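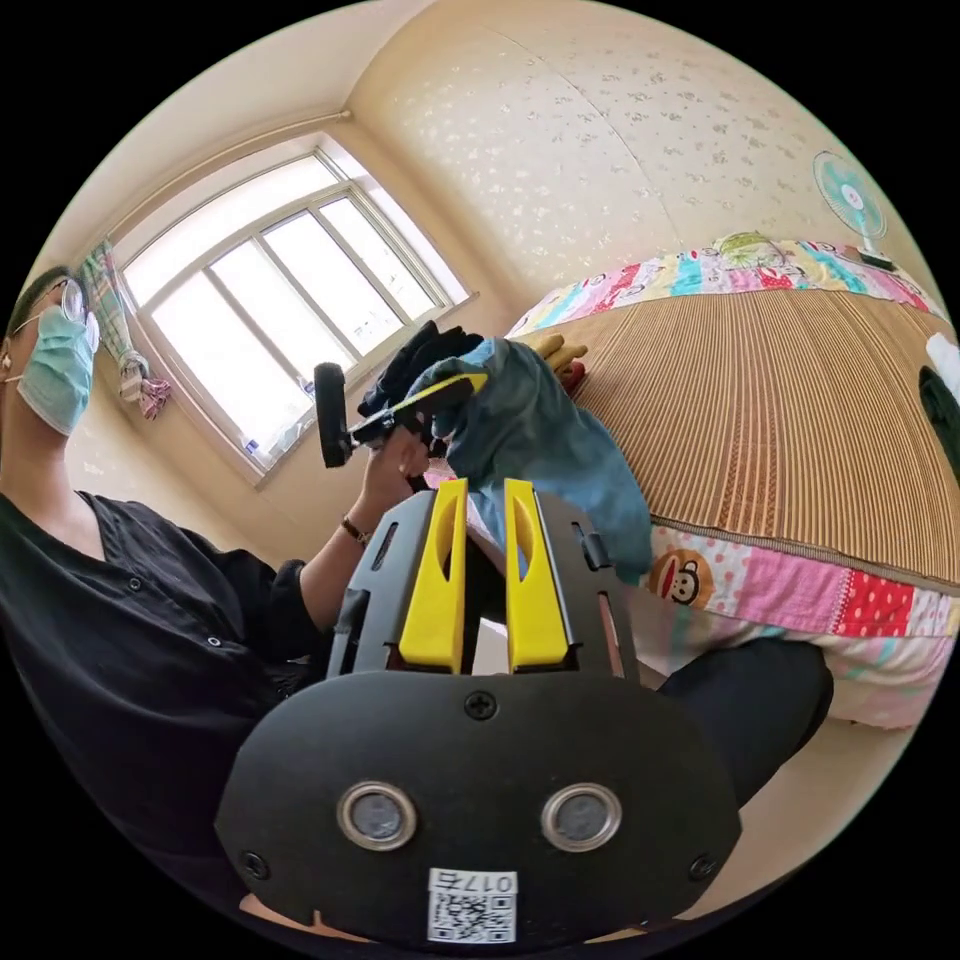
Skindus hand-held grippers: my afternoon at the open day

I went to the Skindus open day in April mostly because my friend Nhung Vương had a spare place and promised there would be snacks. There were snacks! But I also got well over an hour with the hand-held grippers they use to teach robots housework, and I've been boring people about them ever since, so I may as well write it up.

If you haven't come across these: you hold the gripper, you do the chore with it, and the recording goes off to train a robot arm that has the same sort of fingers. No arm in the building, which disappointed one kid in our group a lot. Skindus runs its demos in ordinary furnished rooms and ours was a bedroom, window, plaid curtain, patchwork quilts and all. The job was sorting and folding things on the bed.

Damir Karagiannis ran our session. He talked for 11 minutes (he apologized for that) and then handed the tools over, which is the right way round if you ask me. We worked in pairs, one gripper each, on opposite sides of the pile.

So, the gripper. Black body, two bright yellow fingers with an oval hole through each one. The yellow is great. I laughed at it when I first picked the thing up, and then I spent the whole session tracking those fingers out of the corner of my eye and was very glad they weren't gray. The body is chunky and rounded, and my hands are on the small side, so I'd worried about that, but it sat fine. The other one in our pair had a plain black cylinder for a handle and I liked holding it even better.

Cloth is where it gets fun. A crumpled light-blue cloth was my nemesis. You'd think grabbing a bit of fabric is the easiest thing in the world, and with your own fingers it is, but with two stiff tips you have to come in low, pinch a fold and lift before it slides. My first few goes I got a grip on the sleeping mat instead. The mat has fine ribs, and the tips kept catching on them when I came in too flat. Damir's advice was to aim for the peak of a wrinkle and forget about corners until the thing is in the air, and my hit rate went way up after that.

Two grippers on one cloth is a different game again. You have to talk! "I've got this side, you pull." Trefor Samuel, who was paired with me for the second half, is a retired upholsterer and he was annoyingly good at it right away. He'd let the cloth hang, wait for it to stop swinging and then go for the low edge. I just went at it like a seagull with a french fry.

What I didn't love: my wrist. I was leaning over the bed with my arm stuck out, and after 40 minutes I had to stop and shake it out. There's no strap or rest on the version we used, and I think one would help a lot. Sitting down was much better than standing, so if you go, grab a seat early. The other thing is that you can't feel much through the fingers. Thick fabric, fine. Thin stuff, I kept looking to check whether I was holding anything at all.

The day itself was well run. Groups were small, we had 3 sessions to choose from, and Ketsara Chaiyaporn at the front desk answered every silly question I had, including whether I could buy one (no, not yet). She told me they're hoping for 300 recorded folding runs from visitors this spring, so your clumsy attempts do go somewhere. Parking is awful. Leave the car by the Mumine bakery and walk.

I'd give the gripper four stars out of five, with the missing one for my wrist, and the open day gets all five. They're planning a kitchen session next and Nhung has already put both our names down. I've asked for the one with the cylinder handle.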